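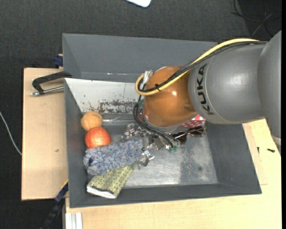 Zuletzt geändert: 28.1.21

Kiste für die Greifzelle vorbereiten und die Schicht drumherum planen

Ich schreibe das jetzt endlich mal zusammen, weil ich in den letzten Wochen gefühlt jeden Tag am Telefon dasselbe erzähle (Grüße nach Toledo, ihr wisst Bescheid!). Es geht um unsere Greifzelle in der Retourensortierung bei Plorno in Calport, also um den Arm, der Einzelteile aus der grauen Wanne nimmt. Wer bei euch gerade so ein Ding hingestellt bekommt und sich fragt, was man als Mensch daneben eigentlich noch tut: ziemlich viel, nur eben anders als früher.

Was ihr braucht

Eine Wanne mit festen Wänden, Schraubzwingen zum Festmachen, einen Korb für Aussortiertes, Stift und Klemmbrett. Und zwei Leute pro Schicht, die sich abwechseln. Bei uns steht in der Planung von Prenar nur eine Person, das haben wir im Dezember so ausprobiert und nach ein paar Tagen wieder gelassen. Dazu unten mehr.

Schritt 1: Wanne festspannen

Klingt banal, wird aber ständig vergessen. Die Wanne steht bei uns auf Holzplatten und wird mit Zwingen gehalten. Zieht sie handfest an und rüttelt dann einmal kräftig mit beiden Händen am Rand. Wandert die Wanne, noch mal nachziehen. Wandert sie immer noch, die Zwinge umsetzen und nicht einfach fester knallen, davon geht auf Dauer nur die Platte kaputt.

Auf dem Tisch hat nichts zu liegen, was nicht dahin gehört. Schrauben, Kabelbinderreste, Kulis, alles weg. Ich weiß, auf meinem Tisch liegt auch gern mal was rum, aber ich arbeite dran!

Schritt 2: Mischen, aber mit Verstand

Bei uns kommt querbeet alles rein: Bälle, Sonnenbrillen, flauschige Tücher, bedruckte Stoffsachen. Genau das ist ja der Witz an der Sache, sortenrein könnte es auch eine Rutsche. Trotzdem haben sich ein paar Gewohnheiten eingeschlichen, die uns viel Ärger sparen:

Runde Sachen zuerst und an den Rand. In der Mitte rollen sie dem Greifer gern davon.
Stoff locker auflegen und nie zum Knäuel drücken. Zipfel, die nach oben zeigen, sind super.
Brillen obenauf, am besten mit etwas Abstand zum Stoff. Ein Bügel in einem zotteligen Tuch, und ihr habt beim Anheben gleich beides in der Luft.
Nichts über den Rand hängen lassen.
Nicht bis oben füllen. Man muss vom Boden noch was sehen können, das ist unsere Faustregel, und die reicht völlig.

Cremilda Rangel hat jahrelang von Hand sortiert und packt die Wannen mit Abstand am besten. Sie greift rein, schiebt zweimal was hin und her, fertig. Ich habe sie gebeten, mir das aufzuschreiben, und bekam einen Zettel mit dem Satz: »So hinlegen, wie man es selber nehmen will.« Besser kann ich es auch nicht erklären.

Schritt 3: Blick auf Kabel und Greifer

Vor dem Start schaue ich immer einmal den Arm entlang. Unser KUKA trägt seine Kabel außen, das dicke gelbe und die schwarzen daneben laufen über das orangefarbene Gelenk und machen dort eine enge Schlaufe. Prüft, ob der Binder sitzt und ob sich nichts an den Metallteilen vom Greifer verhakt hat. Fusseln zwischen den Fingern bitte nur bei abgeschaltetem Arm rausholen! Abgeschaltet heißt: Freigabe weg, Schlüssel in eurer eigenen Hosentasche. Nicht auf dem Tisch, nicht beim Kollegen.

Schritt 4: Starten und die ersten Griffe abwarten

Bleibt am Anfang dabei. Wenn eine Wanne schlecht gepackt ist, merkt man das schnell, und dann lohnt es sich, gleich anzuhalten und umzulegen. Greift der Arm mehrmals hintereinander am selben Teil vorbei, anhalten, Teil in den Korb, weiter. Kein Stolz an der Stelle. Benedito Bittencourt wollte am Anfang jedes Teil »durchkriegen« und stand dann eine halbe Schicht vor einem einzigen Halstuch.

Schritt 5: Korb und Liste

Was im Korb landet, kommt auf die Liste, mit einem Wort zum Grund: rutscht, verhakt, zu flach, keine Ahnung. »Keine Ahnung« ist ausdrücklich erlaubt. Im Dezember hatten wir 1.417 Teile in der Zelle und davon 115 im Korb. Ohne die Notizen wären das einfach 115 Sachen gewesen, über die man sich geärgert hat. So konnte Ismael Queiroz, der bei uns die Programme pflegt, sehen, dass flache Sachen am Wannenboden das Hauptproblem sind.

Was sich für die Leute ändert

Jetzt der Teil, wegen dem die meisten anrufen. Das Bücken und Wühlen ist weniger geworden, das merke ich im Rücken deutlich. Dafür ist das Aufpassen dazugekommen, und das macht auf eine ganz andere Art müde. Genau deshalb war eine Person pro Schicht zu wenig. Wir tauschen jetzt alle 26 Minuten (die krumme Zahl kommt von der Länge eines Durchlaufs, fragt nicht): einer an der Zelle, einer am Packtisch.

Unterschätzt haben wir auch die Gespräche. Früher standen wir zu viert um einen Tisch und haben beim Sortieren gequatscht. An der Zelle steht man allein. Mirela Godoy hat das als Erste laut gesagt, und seitdem steht der Packtisch so, dass man sich wenigstens sieht und zurufen kann. Wenn ihr noch am Aufstellen seid, plant das bitte gleich mit ein, hinterher Tische rücken ist mühsam.

Und klärt vor dem ersten Tag, wer anhalten darf. Bei uns darf das jeder, ohne Rückfrage und ohne Eintrag. Édgar Escobar aus der Schichtleitung hat das so an die Wand gehängt, und das hat mehr geholfen als die ganze Schulung.

Fragen zum Packen gern direkt an Cremilda, zu Programmen an Ismael, alles andere an mir vorbei an den Aushang neben der Stempeluhr. Die Vorlage für die Korbliste hängt dort auch, nehmt euch einen Stapel mit.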